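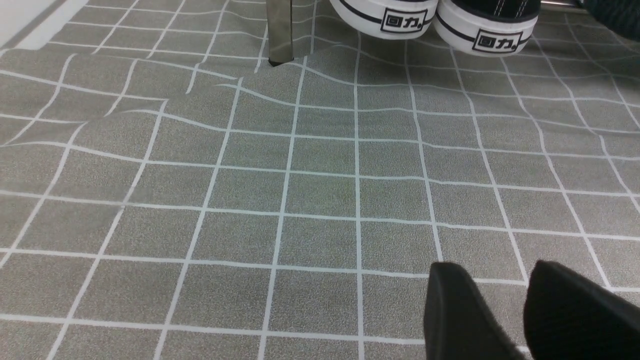
## 4. Floor Mat and Wrist Camera Check

This section applies to the Tovex mobile cell as delivered by Jultik, with the gridded floor mat fitted. Complete it before the first run and again whenever the mat has been lifted, cleaned or replaced. Revision of 19 October 2021.

### 4.1 Before You Begin

- Set the cell to manual mode and limit arm speed to 200 mm/s.
- Keep the teach pendant in hand for the whole procedure.
- Clear the mat of tools and cables.

> **Caution:** The gripper works close to the floor in this procedure. Any person standing on the mat must remain in view of the operator and must hold an enabling switch. Do not move the arm while a person is handling the mat.

### 4.2 Inspecting the Mat

1. Lower the arm to the floor view position (stored position 7). Both gripper fingers should show at the bottom right of the camera view.
2. Follow the white grid lines from the bottom of the view to the top. On a flat mat they run straight. Lines that bend or wave, as they do near the foot of the metal post in the view at the start of this section, indicate folds.
3. Check the foot of each post separately. Folds can spread outward from a post and may be hard to notice from standing height.
4. Check that the border of the mat is parallel to the base line marked on the floor.

If no folds are found, go to 4.4.

### 4.3 Removing Folds

1. Raise the arm to the park position and press the stop button on the pendant.
2. Loosen the foot clamp of the nearest post. Lift the post clear of the mat; do not drag it.
3. Starting at the post position, smooth the mat by hand toward the nearest free edge. Work in one direction only.
4. Where a fold does not lie flat, release the edge strip on that side, pull the mat gently until the grid lines are straight, and refit the strip.
5. Return the post to its marked position and tighten the foot clamp.
6. Leave the mat for at least 37 minutes before continuing.

> **Note:** Do not use heat, water or adhesive tape to flatten the mat. Tape on the upper surface hides the grid lines and will cause the camera check to fail.

### 4.4 Running the Camera Check

1. Leave the mat, close the gate and reset the stop button.
2. On the pendant, select **Setup > Floor > Grid Check**.
3. Confirm the grid type and press **Start**. The arm moves through its stored views and returns to park.
4. Read the result:

| Result | Action |
|---|---|
| Pass | Save the result and continue with Section 5. |
| Lines not straight | Repeat 4.2 and 4.3. |
| Grid not found | Clean the camera window and check the room lighting. |
| View blocked | Remove any object on the mat and repeat the check. |

If the same fault appears after a second attempt, do not override it. Record the fault code and contact Jultik service.

### 4.5 Routine Care

Vacuum the mat with a soft brush head after every 200 operating hours. Inspect the post clamps at the same time – a loose clamp allows the post to creep and pull the mat with it. Replacement mats and edge strips are supplied by Stundura and should be ordered under the part number printed on the cell data plate.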